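3.2 Glassware and table layout

The second set of trials dealt with stemmed glasses, which Nurmi and Kauppinen had left out of their earlier work on mugs and tumblers at Olthorpe. A stemmed glass has two circular ends of different size, and the way up in which it is stored changes both the space it takes and the part that is easiest to reach. Standing on its base, the glass offers the bowl first. Turned over, it offers the flat foot, with the stem below it and the bowl resting on whatever supports it.

All glasses were plastic, so that a fall would not end a session. They were bought in plain colours from one supplier, Pastura, and each colour was treated as a separate item in the log. The tabletop was 900 mm wide and 60 mm was kept free along the front edge. A layout was fixed before each session and written down as a short code giving the item, its place and its way up. Figure 4 shows a layout from the mixed group, in which upright and inverted glasses share the table.
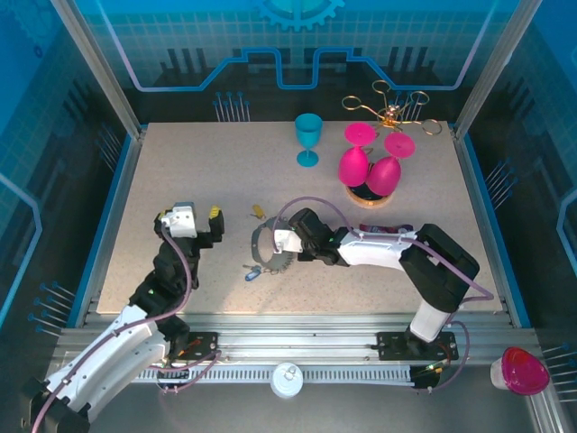 Figure 4. Mixed layout: turquoise glass upright, two magenta glasses inverted on a round wooden stand.

The round stand was included for the inverted glasses only. Placing a bowl rim-down straight on the table is common in home cupboards, but in the first sessions it gave us trouble in judging the height of the foot - a small error there was enough to tip the glass. The stand raised the rims to a fixed level, and the same stand was kept for the whole set. Upright glasses were always placed directly on the tabletop.

Metal items, such as the looped gold ornament behind the magenta glasses in Figure 4, were used as clutter and were not scored. Their place was chosen from a list drawn up by Ojala, with the one condition that they should not touch a glass at the start.

Each layout was repeated until 70 placements had been logged, and the full set came to 1000. A placement was counted as sound if the glass stayed up and its foot or rim lay flat on the surface below. Glasses that leaned against a neighbour were logged apart, following the Histatitz scheme, and are dealt with in Section 4.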